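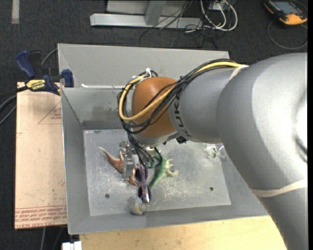 October 27, 2022

Gripper comparison, bin picking with the KUKA, continued. Present: me, Ifeanyi, Dörte for the morning.

Finished the second set with the metal gripper on the toy mix. 236 tries so far, target is 500 per gripper before we say anything in the Folent write-up. I'm really happy with how this one behaves! It gets down between things that the old Pidel suction head just skated over, and the odd shapes (tails, legs, anything that tapers) are where it shines. The brown toy with the long tail was our worst object all through July and now it's practically a favorite.

Close speed: started at 100 percent, dropped to 40 after lunch. Much nicer. Fewer toys squirting out sideways, and the cycle only got a hair longer. Keep 40 for the rest of the set so the numbers stay comparable, and mark the morning's tries as a separate group in the sheet.

Shiny purple one is still trouble. Depth has holes all over the reflective strip, so the planner aims at the rounded ends and we get a grasp that swings. Clear objects same story, worse near the wall. Chukwuemeka thinks a second exposure would fill in most of it. Worth an afternoon, I think.

Cables: the yellow one takes a wide curve around the wrist and I don't love how it pulls at the far end of joint 6. Limited rotation in software for now. Ifeanyi wants to reroute the whole bundle, I'd leave it till this set is done. Bands on the arm are holding fine.

Bin moved a few millimeters overnight, or else we bumped it. Re-ran the calibration and tightened the blue clamp. If you touch the clamp, PLEASE redo the corner check before logging anything.

Still to do:
- rest of the set, same toys, same speed
- Dörte to send the finger drawings to Getsemaní
- ask Modupe if Omunia can lend us the soft fingers again
- try the purple thing alone in the bin, ten minutes, just to see

Arm parked and log copied over at 5:40.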